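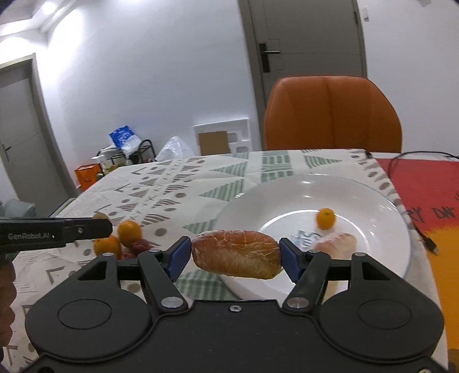
Reading time: 4 min

Figure 3. A peeled, citrus-like food item held at its two ends between the pads of the hand-held gripper, during table work in the Odamance course.

3. Course Setting and Collection Procedure

3.1 The student project

The Odamance course is a one-semester project class in which undergraduate students plan, record and label their own set of manipulation demonstrations, then use that set to train a simple grasping policy. The course was first offered as an elective and is now open to second-year students in mechanical engineering and computer science. Students work in pairs. One member of each pair operates the hand-held gripper while the other keeps the session log, and the roles change at the midpoint of each session.

Earlier offerings of the course used wooden blocks and plastic cups. Students reached high success rates with these objects and, in their final reports, tended to treat grasp force as a solved matter. The present version therefore moved the work to food on a household table. Soft produce differs from piece to piece in size, firmness and surface, and a grip that suits one item may crush the next. Figure 3 shows a typical item for the second unit. The piece is long and rounded, with thin whitish fibers over its upper surface, and it is held lengthwise, so that the pads press on its ends and the middle is left free.

3.2 Table arrangement

Pairs were asked to work on tables as they would be found in a home. No plain background was required, and patterned cloths were permitted. In the arrangement shown, a wide white plate serves as the main work area and small orange fruits are also placed on the cloth to the left. The instructions specified that at least one item of similar color to the target should remain within view, so that the learned policy could not depend on color alone.

Each pair submitted a table plan before its first session. The plan named the target items, the starting position of the plate and the intended order of grasps. Plans were reviewed by the course instructor, Čestmír Dvořáček, and returned with comments, usually on spacing. The most frequent comment concerned items set too close to the plate rim, where the outer arms of the gripper have little room to open.

3.3 Grasp instructions

Two grasp types were defined for elongated items. In an end grasp, the pads meet the item at its two ends. In a side grasp, the pads close across its narrow dimension. Students were instructed to record both types for every elongated item in their plan. The end grasp was described in the course manual as the more difficult of the two, as it requires the opening of the gripper to match the length of the item closely and gives little tolerance for error in approach angle.

Operators were told to close the pads slowly, to hold the item still for a short interval, and then to place it on the plate or the cloth as the plan required. An attempt was to be logged as a failure if the item slipped, split or was visibly flattened. Failed attempts were kept in the data set and labeled as such.

3.4 Amount of data

Over the semester, the pairs recorded 2792 attempts. Of these, 465 were removed during review, mainly for missing log entries or for an unclear grasp type. A further 250 attempts were set aside for a separate exercise on labeling agreement. The remaining 2077 attempts form the training and test material used in Section 4. Because pairs worked at different speeds, contributions were uneven, and the most active pair supplied several times as many attempts as the least active. We did not correct for this difference.

A session lasted roughly 55 minutes, including the time needed to set the table and replace damaged produce. Logs were entered in Tuketti, the laboratory's record system, on the same day. Two pairs kept paper logs in the first weeks and transferred them in March.

3.5 Labeling

Labels were assigned by the pair that made the recording and then checked by a second pair. Each label gave the item name, the grasp type, the outcome and the final location. Item names proved to be the largest source of disagreement. A peeled segment, a half fruit and a whole peeled fruit were at first entered under one name by several pairs and under three names by others. A shared list was adopted after the third session, and earlier entries were revised to match it. Disagreements on outcome were less common and mostly concerned whether a soft item had been flattened by the pads or had been uneven before the grasp. Such cases were marked as uncertain and are reported separately in Table 2.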